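# Clullero two-finger arm, lounge and common-room tidying

*Equipment page, Jornolex staff site. Last changed Sat 20 June.*

The Clullero is a mobile arm with two molded fingers and a small camera at the wrist. Vakumby, the supplier, sells it as a machine that "gives staff their evenings back." We have run one at Hutchins since April, and the evenings are much as they were. The work in them has changed.

Before the arm, one person on the late shift cleared the lounge. Now one person on the late shift clears what the arm leaves, moves the seating when it gets stuck, and fills in a log. Vakumby counts that as a saving. The people doing it mostly don't.

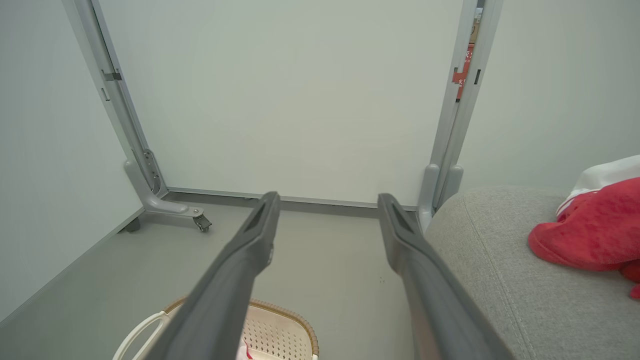 *Fingers toward the rolling board, sofa and basket close by.*

**What it handles.** Clothes, towels and soft toys, picked up and dropped in a basket. Thin fabric lying flat on the floor is slow. Of 253 pickups logged in our first trial, 39 needed a hand from staff. The brochure figure is better, and the brochure doesn't say what was being picked up.

**Where it struggles.** Tight corners between upholstered furniture and anything on casters. Boards on wheels are a nuisance because people move them, and the arm then has to be shown the room again – a job that lands on whoever is on shift.
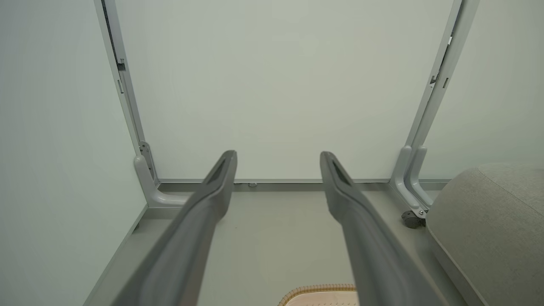
*Board rail and feet, with the upholstered seat at right.*

**Staffing.** Vakumby suggests one trained operator per site. Plan on more. We trained 9 people, and there are still nights when the only person who knows the reset procedure is off. Training takes 53 minutes by the supplier's schedule, with no time in it for questions.

**Pay and duties.** Watching the arm is not in anyone's job description yet. Ask about this before ordering – it was the first thing our late shift raised and it is still open.

**Included:** arm, base, charger, one spare pair of fingers.
**Not included:** baskets, floor markers, the second training visit.

Trial units can be booked through the equipment desk. Bring your own log sheets; the ones supplied have no column for staff time.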